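Groletside Family Trust
Minutes of the Trustees' Winter Meeting
Held Fri 20 December in the upstairs conference room at Hallberg

Present: all five trustees, plus outside counsel and the accountant. Two beneficiaries listened in by phone and were reminded that listening was the extent of it.

1. Prior minutes
Approved, after the word "heated" was changed to "full" in the paragraph on the lake property.

2. Accountant's report
The trust ended its last accounting period with undistributed income of $72,461. The accountant repeated her advice that income kept in the trust reaches the top federal bracket very quickly, while the same money paid out would generally be taxed to whoever receives it. The trustees agreed that this was the same advice as last year and that they had nodded then too.

The 65-day election was discussed at length. Counsel confirmed that distributions made early in the new year can be treated as made in the old one if the election is filed on time. One trustee asked whether the rule could be stretched to cover March as a whole. It cannot.
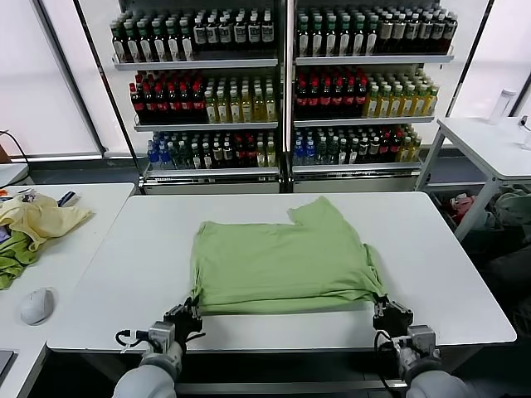

Resolved: to make the distributions in February and file the election with the return. Carried, four in favor, one abstaining on the ground that he had not found the right page.

3. Muvby note
Muvby still owes the trust almost $197,000 under the promissory note. Interest is current. The original signed note is not in the file, though there are several excellent photocopies of it. Counsel asked that the trustees stop describing the loan as "a family thing" in emails, as it has a rate, a schedule and a borrower.

Action: secretary to search the Hallberg safe, including the drawer nobody has the key to.

4. Piras shares
The appraisal of the Piras stock is out of date. A trustee offered to value the company himself, having once worked there for a summer. Declined with thanks. Counsel will get quotes from two appraisers and circulate them before the next meeting.

5. Trustee fees
Discussed for longer than items 2 and 3 combined. No change.

6. Other business
A beneficiary asked by phone whether the trust could buy a boat. The chair referred her to Article 5 of the trust instrument. She said she had read Article 5. The matter was deferred.

Next meeting: February, date to be set once the appraisal quotes are in. Adjourned when the parking ran out.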